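Tiongson robotics club takes fruit-sorting task to state meet

The robotics club at Tiongson High School will enter a computer-simulated robot arm in the state student automation meet in November, the first time the school has taken part in the software division.

The team's task is a short one. The arm must move a strawberry between a bowl and the tabletop without dropping it or tipping the bowl. Each school runs its program 100 times, and the judges score the share of runs that finish cleanly.
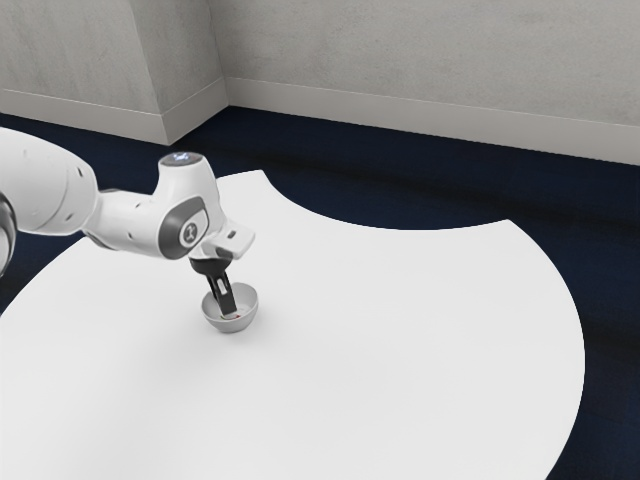

Club adviser Sakda Wattanapong, who teaches physics, said the students chose the software division mainly for cost. The club's hardware budget for the year was $200, which went to a used computer with a better graphics card. Students call the machine Fellow and leave it running overnight.

"We could have built one small arm and broken it by the second week," Wattanapong said. "With the simulator everybody gets a turn."

Nine students work on the project after school in the math lab. They are split into a motion group, which writes the path the arm follows, and a vision group, which works on what the arm's program does with its camera pictures.

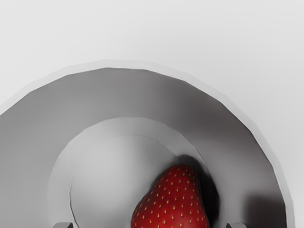 The vision group is led by Fongchan Srisuk, a junior. Her group spent most of the fall on the problem of deciding where the fruit is before the fingers close. Everything near the berry is gray, including the bowl and the two fingertips, so its red skin is easy for the program to pick out. The shadow beside the berry gave them more trouble. Early versions of the program counted part of it as fruit and aimed too far to one side.

Srisuk said the fix was 2 lines of code, found after several afternoons of looking in the wrong file.
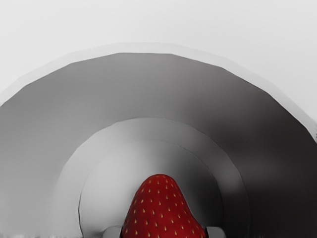 The club's program is named Clelent. It finished 109 practice runs in a row last month before a failed grasp ended the streak, according to the team's log. Students have since slowed the closing speed of the gripper, and Wattanapong said they will decide this week whether to keep that change. A slower grip drops fewer berries but uses up more of the time allowed for each run.

Schools may bring one program and one backup. Tiongson's backup is an older version that skips the camera step and relies on fixed positions.

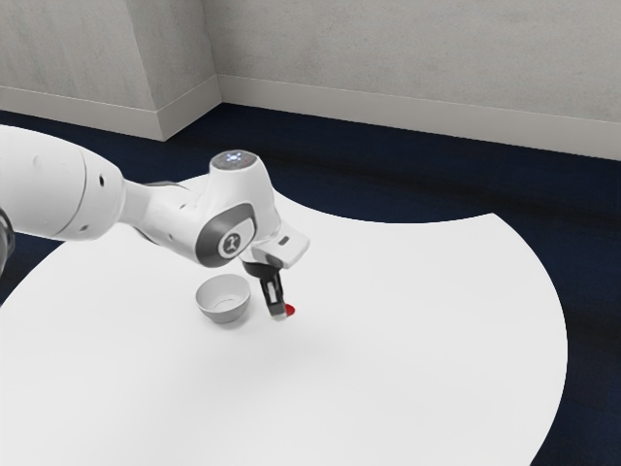 The meet will be held at Drullance Community College. Teams check in at 8 a.m., and scored runs begin at 9:30. Families may watch from the upper level of the student center, where the runs will be shown on a large screen.

The club will hold an open practice in the math lab the week before the meet. Students interested in joining for the spring can sign up there or see Wattanapong in the science office.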